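Week 4: Drafting and penning sheep for sale

Welcome back, everyone, and I hope you all got home dry from the Ellel yards! We'll carry on where we left off, with sorting a mob before the agent arrives, and I do want you to take your time over it (I never did at your age, and it cost me). 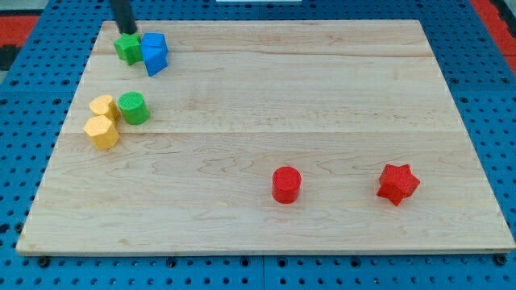
Drafting starts with the odd ones out. Pull your lame and light ewes first, then sort what's left by weight and condition, keeping each pen even to the eye, as buyers favour an even line. 

Reading for next time: the Zevus saleyard notes, 3 pages.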